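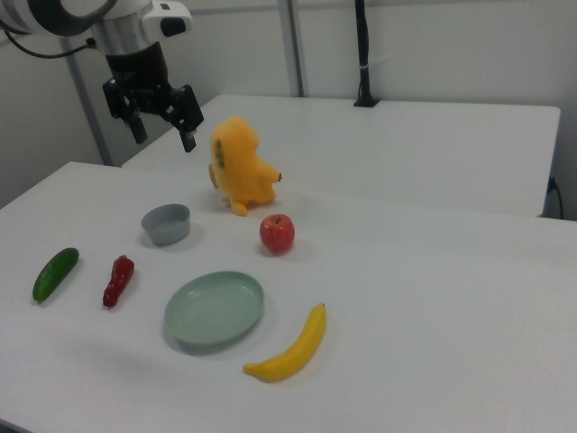 *The Wunden arm above its practice table at the Prokia workshop in Trerkport.*

# A Month with the Wunden

I should say at the start that I am not an engineer. I garden, I bake, I have written for this magazine on boats and bread ovens and one very long piece about hedges, and when the editor asked whether I'd like to spend some time with a robot arm I said yes mostly to find out whether I would be afraid of it. (I was, for an afternoon. More on that in a bit.)

The arm comes from Prokia, a small firm in Trerkport that works out of an old rope store on Dow Street, a long stone building with 1834 cut over the door and a floor that slopes gently toward the harbor. What they sell is called the Wunden, and it is a service as much as a machine. You pay by the month, an arm arrives and is set up for you, and along with it come a course of 16 lessons, a box of things to practice on, and the right to telephone somebody when you get stuck. Their customers so far have been small: a seed packer, a couple of schools, a man who ships model train parts and wanted his evenings back. None of them had owned a robot before, and Prokia seems to like it that way.

I visited the workshop in March, when the wind off the water was coming straight down Dow Street and I was very glad of the coffee. The practice setup there is plain as can be: white tables, a light gray wall behind, and the arm with its black two-fingered gripper pointing straight down at whatever you've put underneath. After all the glossy brochures I'd read, I found it rather charming that the thing was hanging beside a soft toy.

## Why groceries?

The practice box deserves a good long paragraph, as it was the part I enjoyed most. You might expect neat little cubes, and there are some cubes, in a bag, which the lessons leave until surprisingly late. Before that you work with the sort of things any household knows. A cucumber, an apple, a banana, a red chili pepper, a small bowl, a plate. And a soft toy! The one on the table when I was there was a yellow fellow with brown stripes down his back, looking very like Pikachu, and I confess I was fonder of him by the end of the day than I was of the arm.

There is sense in it. An apple is round and wants to roll away from a clumsy finger. A cucumber is long, so it matters which way across it you take hold, and if you grab it near one end the other end dips. A banana has that curve, and the curve means that its middle isn't where a beginner points. A chili pepper is narrow and has a stem that you'd rather not pull. And a soft toy gives when you squeeze it, which makes it forgiving to grab and maddening to put down tidily. Each is easy for a person and has its own small lesson for a machine, and you learn to see your own kitchen differently. I caught myself at supper one evening, studying a pear.

The first lesson asks you to move the apple to the plate. That's all. You guide the arm through the motion with a handheld controller, and it remembers what you did, and then it tries by itself with the apple a little way over from where you had it. You show it again from the new spot, and again from another, and bit by bit the tries get better. I had imagined typing. There was no typing at all until lesson nine, and even then it was mostly giving names to things.

## My afternoon of nerves

The arm then came home with me, or strictly speaking to the spare room over the garage, where two people from Prokia had it bolted down and running before lunch. They were kind and unhurried and they took their shoes off without being asked. They also showed me the stop button, made me press it, and made me press it again with my eyes shut, and I'd like to thank them for that here in print.

Once they had driven off I stood in the doorway for quite some time. It's a strange thing to be alone with a machine that is taller than you sitting down and that moves when it has decided to. The motors make a low, rising hum, a little like a refrigerator thinking something over, and on that first afternoon I jumped each time I heard it. By the next morning I had stopped jumping, and by the end of the week I was saying "excuse me" to it when I reached across for the bowl, though you must never reach across for the bowl while it's live, and the manual is very firm about this. I was good about it afterward.

The speed helps. Out of the box the Wunden is set to go slowly, and you have to pass lesson 3 before it will let you turn the speed up even a notch. A more confident customer might find this irritating. I found it a great comfort.

## What went well

The lessons themselves are excellent, and I don't say so lightly, having suffered through a good many manuals in my time. They are printed on real paper and spiral bound so they lie flat, and they're written in the voice of a patient neighbor. When something goes wrong they tell you what you'll probably be looking at ("the gripper has closed on nothing, and is very pleased with itself") and then what to try. There's a page on lighting that taught me more than any photography class, all about shadows and how a dark one beside a pale bowl can muddle the camera's idea of where the rim is.

The telephone line is good too. I rang it five or six times, once with a question so silly I nearly hung up before they answered, and I always got a person who knew the machine. They do close at half past four, so evening tinkerers should take note.

And the gripper is a lovely bit of work. Two plain fingers, nothing showy, with enough feel in them that it held a ripe tomato from my own windowsill without leaving a mark. I tried an egg as well. I'm not going to tell you how many eggs I tried, but the last one survived.

## What went less well

Setup needs more room than the brochure lets on. You want the table, and then you want a clear space all around it, and then you want somewhere for the cables, which in my case ended up taped along the baseboard in a way that my family had opinions about. A spare bedroom with a spare bed still in it will not do.

The soft toy lesson is hard, much harder than its place in the book suggests, and I'd move it back. My arm would pick the toy up cheerfully by an ear and then set it down on its face, over and over, and the advice in the book ("grip lower and let go sooner") didn't help until I'd phoned in and had someone talk me through where to open the fingers. A drawing would have spared me a whole wet weekend.

The naming screens, once you reach them, are gray and cramped and clearly made by someone with younger eyes than mine. Prokia tells me that larger text is coming. I hope it comes soon, as it's the one place where the Wunden feels like a machine made for other machines.

Then there's the matter of who it is for. If you have one simple job that never changes, there are cheaper ways to get it done. The Wunden makes its case when the job shifts from week to week, seed packets one month and gift boxes the next, and when there is someone on hand who'll enjoy teaching it. I think that last part matters a great deal. It's a bit like keeping a sourdough starter: plenty of people want the bread and don't care for the feeding.

## Trying one yourself

Prokia offers a trial of 30 days, with delivery and setup included, and will take the arm away again with no fuss if it doesn't suit. After that it's a rolling monthly arrangement, and the price depends on how much help you want by telephone. They'll also let you come to Dow Street and spend a morning at the practice table before you commit to anything, and I'd urge you to do that first. Wear something warm, and ask for the lesson with the banana.

Mine went back in its crate last week. I've kept the lesson book, with their permission, and the spare room over the garage has gone back to holding paint cans and the good suitcase.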